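Arm Minder Wanted – Part Time, Arkdale Workshop

Posted Aug 25, 2023

Hi! I'm Dilani, I run the shoe cell at Sollow, and I need a second pair of hands. If you like fiddling with small mechanical things and you don't mind kneeling on a floor now and then, keep reading.

The cell is one arm with a two-finger gripper and a little camera at the wrist. It picks up shoes and sets them down again, all day long, and my job (soon to be our job, I hope) is keeping it in good enough shape to do that. Gayan Pramanik built the thing and still does the electrical side, but he's over at our Soltemley site most of the week now, so the daily looking-after falls to me. I've been doing it alone since April and I'm running out of evenings.

So what would you be doing? A lot of it is fingers. We keep 2 sets. The light ones are long flat blades, nice for getting in low, and the black ones are what we reach for when something needs a proper squeeze. They get scuffed, they get grubby, and every so often one loosens up and starts landing a hair off from where it should. You'd wipe them down at the start of your shift, check the screws, and run the touch-off routine so the arm knows where its fingertips are. I'll teach you the touch-off. It took me a whole week to stop being scared of it, and now I could do it half asleep.
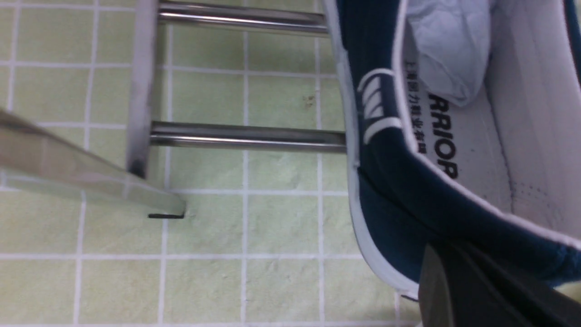
Then there's the setting out. Canvas sneakers mostly, with the tissue left in the toes so they hold their shape, plus a few slides. Soft shoes are a pain to grip well! Squeeze too hard and the side caves in, too gently and the heel drops out the minute the arm lifts. You'd be the one adjusting the grip force in the settings and writing down what you changed. Please write down what you changed. I once lost most of a day to a number I'd bumped up myself and forgotten.

The rest is camera care (lens cloth, connector, a quick look at the picture before you start), checking the cable along the arm for rub marks, and keeping the log. We do a longer service after every 600 pickups, where the gripper comes off and gets cleaned and greased. That one we'd do together the first few times. Our log is up to service number 70, and I'm a bit proud of that – there isn't a single one missing.

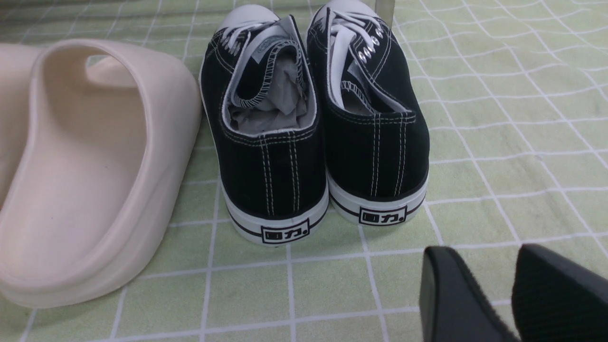 You don't need a degree and you don't need to have worked with robots before. I hadn't. I came from fixing sewing machines, and Gayan used to repair espresso makers. What I'm after is somebody who notices when a noise has changed and says so out loud. If you've kept an old bike, a printer or a tractor going, tell me about it, I'd love to hear. You should be okay with hex keys, okay with a spreadsheet, and able to lift the gripper case onto the bench (it's heavier than it looks). No code to write. If you want to learn some, Gayan is generous with his time and will talk your ear off.

A word on safety: the arm gets switched off and locked out before anyone's hands go near the fingers, every time, including when it's only a shoelace caught in there. If that sounds fussy to you, we probably won't get along.

Hours are mornings, and I can be flexible about which ones. Pay is $284 a week to start, and we look at it again once you're doing the long service on your own. Parking is free, the coffee is decent, and the radio is up for negotiation. The workshop is on the ground floor of the Valcárcel building, go in by the side door and ring twice.

To apply, send me a few lines about yourself and one thing you've repaired, with what was wrong with it and how you figured that out. A resume is fine too but I'll read the repair story first. Drop it at the front desk with my name on it (Dilani Debnath) or use the contact form on the Sollow site and put "shoe cell" in the subject. I answer everybody, though it may take me a few days if the arm is having a bad week. If we like the sound of each other, you'll come in for a paid morning, swap a set of fingers with me and see if you enjoy it.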